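This site uses cookies to remember your reading preferences. Accept | Manage

Home Issues Authors Submit About

Filed under: Household Studies, Short Papers

4. What people do with trays

I came to trays sideways. The Forby study was meant to be about kitchen worktops, and I had gone into it with a long list of questions on crumbs, kettles and where the post gets dumped. But the trays kept turning up! People apologised for them, moved them out of my way, put them down somewhere worse and then moved them again. By the end of February I had notes on 102 trays and hardly anything worth printing on kettles.

Most of what I have to say here concerns plain plastic trays, the sort with no picture on the bottom and no proper handles. In our interviews they were hardly ever called "the tray". They were "the white one" or "that thing", and one man in Matlala referred to his throughout as "the lid", though it had never been the lid of anything. Chepkoech Khaemba, who did the Matlala visits with me, thinks the missing name matters more than I do. Her argument (set out properly in her own chapter) is that a thing without a name can be put to any job in the house, and she has a lovely run of diary entries in which one tray holds seedlings, then screws, then a birthday cake, all inside a week.

4.1 Carrying and parking

We asked households to note down each time a tray was picked up and each time it was put down. The second column was the trouble. People remember lifting a tray because they meant to do it, but putting it down gets mixed up with whatever came next — the phone, the dog, the door. Of the first 100 diary sheets we got back, 5 had the second column filled in all the way down. I redrew the sheet on a Tuesday evening with one wide column in place of two, and the returns from Jekine were much better for it.

What the sheets do show fairly well is that a tray gets held by its ends. This sounds too obvious to write down, but the long sides are often nearer to hand, particularly when the tray is lying lengthways in front of you, and people still reached for the ends. A few used one hand on an end and steadied the rest against a hip (I do this myself, badly). The spot just above the surface, when the tray is up but hasn't gone anywhere yet, deserves a word too. Several people told us that this is when they check for wobble, and I have borrowed their word for it, "hovering", in the tables that follow. Figure 3 has a white plastic tray at that height over a white tabletop, held at its left end.

Figure 3. White plastic tray, slightly above the table.

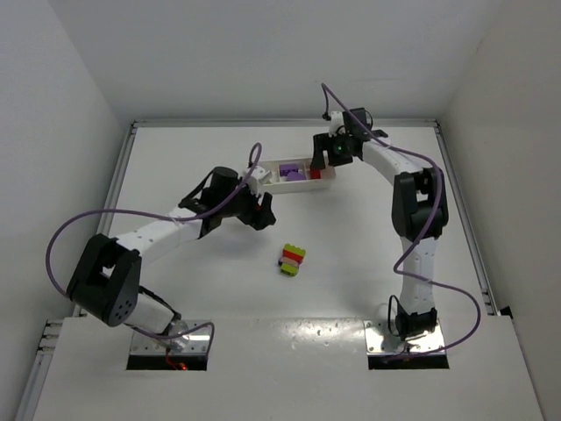
4.2 Stacking

Stacks were rarer than I expected. Only the Akerer households kept their trays in a proper pile, and there the pile lived on its side between the fridge and the wall, so I'm not sure "stack" is even the right word. Everyone else leaned them. The favourite place was behind the bread bin, with the cooker a close second, and in one flat a tray had been leaning against the same radiator for so long that it had taken on a bend. Its owner still used it, but only for toast.

I have left the bent tray in the totals. Chepkoech would have taken it out, and we went back and forth over this for most of a train journey, but it was picked up and put down like all the others and it's there on the sheets.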